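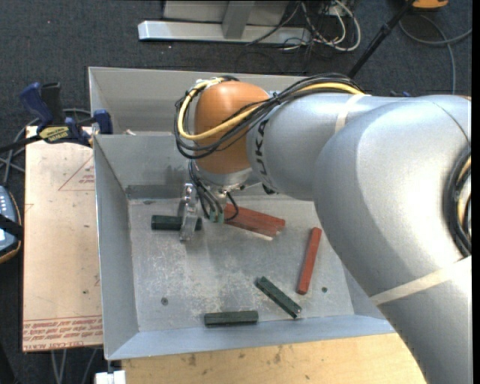

Dagmar Procházka had the notice down to three paragraphs by Wednesday, and her brother did not like any of them.

"You've put that he was a resident of Burville," Vilém said. He had driven over from Prultcombe after work and still had his coat on. "He wasn't a resident. He lived there."

"It's what they put."

"It sounds like a care home."

She crossed it out. The paper wanted the text by five, and anything over 100 words was charged at the higher rate. The girl on the phone had explained this twice. Their father's full name used up two of the words, and the names of the family used up more than Dagmar would have thought.

Vilém Krajčí read the rest standing at the sink. Their father had been born in one country and had worked in another, had married their mother, had gone to Šindelář as a fitter and left as a foreman. He had kept bees until his knees went. He was survived by a son, a daughter and three grandchildren.

"You haven't got Vratislav in."

"Vratislav isn't family."

"He ate here every Sunday for thirteen years."

Dagmar put the kettle on. Vratislav Dvořáček had come to dinner once when his wife was in hospital, and after she died he had carried on coming. He brought a tin of pears each time, and their mother put it in the cupboard with the others. When she died too, the two men went on by themselves, with a chicken from the shop and the radio up loud. There were still pears in the cupboard. Dagmar had found them on Monday when she was looking for a tin of soup.

"I could put 'and friends'," she said.

"He'll look for his name. He'll get his glasses out and look for it."

"Then you write it."

He sat down at last and took the pencil. He wrote for some time. When he turned the sheet round it said that Karel Krajčí would be missed by his friend Vratislav Dvořáček, and by Vlastimil Šimek and the others from the allotments. He had taken out the bit about foreman to make room.

"You can't take that out. He was proud of that."

"He hated being foreman. He told me he hated it. He said he only took it for the money, when you were going off to college."

Dagmar had not known this. She looked at the sheet and drank some of her tea, which was too hot.

"He never said that to me."

"Well, he wouldn't."

The phone rang and it was Ro-un Sun from the undertaker's in Plustton, wanting to know about the music. She had a quiet, steady way of talking and did not hurry anyone. Dagmar said they had not decided. Ro-un said that Friday would be soon enough for that, and was there anything he ought to be wearing that they had not yet brought in. A watch, or a tie pin. Some families liked to.

"His cap," said Vilém, who could hear.

"Not his cap," Dagmar said. "It's filthy."

"Bring it if you like," Ro-un said. "It can go in beside him. Nobody need see it."

The cap was on the hook by the back door. Vilém got up and fetched it and put it on the table next to the notice, and it smelled of smoke from the bees, though he had given the last hive away years before. Dagmar turned it over. Inside the band he had written his name in biro, as he had on everything he took to work — his flask, his spanners, the handle of his umbrella.

She pulled the sheet towards her and counted the words again with the end of the pencil. They were over by five.

"Take out the bees," Vilém said.

"No."

"Take out 'peacefully', then. He was in a foul temper the whole week."

She took out "peacefully", and then "after a short illness", and put the foreman back. It was still too long. It was twenty to five. She rang the paper and asked the girl how much the higher rate was.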